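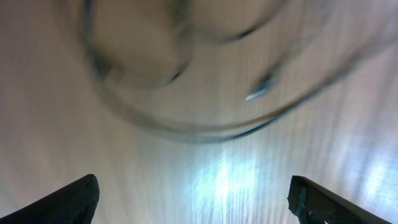 My mother ran a small laundry and repair shop in Ridton, and when I was a boy she paid me to sort, wind and put away what the customers left on the counter. I think of that job each time a newspaper writes that the home robot is nearly ready. The newspapers like to ask if a machine can cook a dinner or iron a shirt. I would ask first what it does with a dark, thin thing lying in loops, maybe a cord, maybe a band, on a pale surface. Between two open black fingers this becomes a serious problem. A loop has no handle and no front side. If you take it in one place, it changes shape in all the others.

I have worked in packaging for many years, lately for a firm called Lacerda, and I am not an enemy of automation. On our line a machine closes 2000 boxes in a shift and I would never ask a person to do that again. But each box is the same as the one before it, and it arrives at the same spot. A kitchen drawer has never offered this kindness to anybody.

My colleague Dae-han Hwang is more hopeful than I am. He says that a chore is only a sequence of small grips, and if the machine learns 1000 small grips it will learn the chore. I answer him that the grip is the easy part. Before the grip somebody must decide what the object is, which end of it matters, and whether it should be touched at all. My mother could do this while she was talking on the telephone.
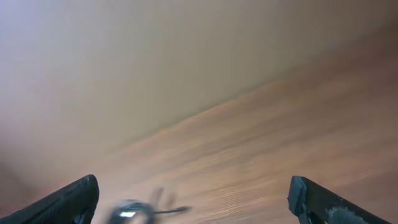 Two fingers and one small dark object over brown wood grain.

People who sell these machines speak about strength and speed. At a trade show in Skatstead I heard a long talk on how much weight an arm can lift – the hall was full and everyone took notes. I took notes also. Yet in my house the heavy things stay where they are for years. It is the small ones that travel, and the evening is spent in bringing them back. A helper that carries the sofa and leaves the small things on the table would be of little use to me.

Washington Marinho, who maintains the equipment at our Namero plant, gave me a better measure. He does not count how often the machine succeeds. He looks at how many minutes a person must stand beside it.

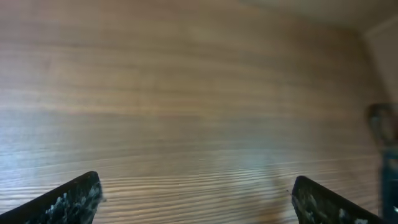 By his measure the box machine is excellent and the household machine is still a student. If I must prepare the table, watch the work and correct the result, then I have not been given free time, I have been given a supervisor's job without salary. Perhaps for a person who cannot use their hands well the calculation is different, and even a slow helper is worth the waiting. I take this argument seriously, and I wish the sellers would make it more often than the one about busy families.

So my answer for the present is no for the house, and for the shop floor yes, where the work has been arranged to suit the machine. I expect the first answer to change, though I would not plan a kitchen on it. Dae-han has bet me 5 lunches that I will own such a helper before I retire. I accepted the bet, and I continue to wind my own cables.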